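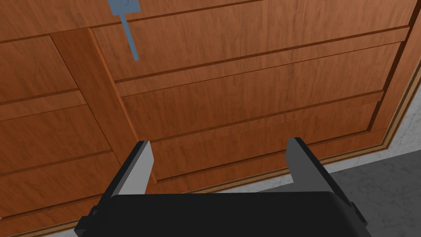 How long does it take to learn to tune a piano?

Three years before Kathleen Noonan would let anyone pay her for it, and another ten before she stopped dreading the top octave.

She's been at it since she was nineteen. Works out of a unit in Grumness, behind the tyre place, and drives most days to schools, chapels, front rooms. I caught her at half seven in the morning with toast in one hand. She had a school hall at nine and a grand at eleven so we talked fast.

"People think it's ears," she says. "It's mostly your wrist. You can hear it's wrong, fine, anyone can hear it's wrong. Moving a pin by nearly nothing and getting it to stay there, that's the job."

She learned from Cathal Kinsella, who had the round before her and handed it over one July along with a box of felt and a book of addresses. Half the addresses were out of date. He'd written notes next to some of them. Dog. Don't park on grass. Will talk.

"I didn't understand 'will talk' until I went. Two and a half hours. Lovely woman. I've still got her on the books, I just put her last in the day."

What did he teach her, apart from where not to park?

"To leave things alone. I'd find a note a hair out and want to go back and fix it, and then the one next to it, and you can go round like that till teatime. He used to take the lever out of my hand. Physically take it."

She keeps a ledger, paper, one line per piano. There are 768 lines in it now, though plenty of those are crossed through. Pianos get sold, or skipped. She hates the skips. Last winter a hotel rang to ask what an old upright was worth and she had to say nothing, it was worth nothing, and they'd have to pay to get it moved.

"They thought I was being funny with them. The pin block had gone, you could turn the pins with your fingers. I said I'd take the keys off it for spares and they said no, then rang back the next week and said yes."

The keys are in a drawer at the unit. So are a great many other things - centre pins, bridle straps, a coffee tin of hammers from a piano that was in a fire. I asked about a filing system. She laughed at me.

Then there's the Çetinkaya, which she brings up before I can. It's a baby grand, her own, bought cheap from a dance school that was closing. She won't say how cheap. It has sat in the unit with the action out for longer than she'd like.

"Restringing it. Well, I'm going to be. I've got the wire. Kerstin keeps asking when she can play it."

Kerstin Dahlgren is the accompanist for the choir down the road and, by Noonan's account, her fussiest customer. Wants the middle bright and the bass dull. Rings the same evening if it isn't.

"She's usually right, that's the anoying part."

What should people at home be doing, then? She'd had this one before. Keep it off the outside wall. Keep it away from the radiator, and don't put a plant on it, ever, she doesn't care what kind of saucer you've got. Once a year is fine for most. Twice if someone's taking exams.

And the phone apps?

"I use one! For the first note, if I've left the fork in the van. After that I'd sooner listen. The app wants every piano to be the same piano and some of them are old and a bit bent and you have to meet them half way. Chang-ho does it all on a machine and his come out nice, mind."

That's Chang-ho Yeon, who covers the north end of the county and swaps jobs with her when one of them is ill. They have never once agreed about pitch raises. She gave me quite a long explanation of why he's wrong, which I've lost most of because the kettle was going. It was to do with how far over you pull the treble on the first pass.

No apprentice yet. She's had two try. One went off to do guitars, the other couldnt stand the quiet. She'd take a third if they had a driving licence.

By now it's gone ten past eight and she's looking for her van keys. They were under the toast plate. Last question, on the way out to the yard - does she play?

"Badly. Same four tunes. I play them to check the tuning and people clap, and I have to say no, no, I've not started yet."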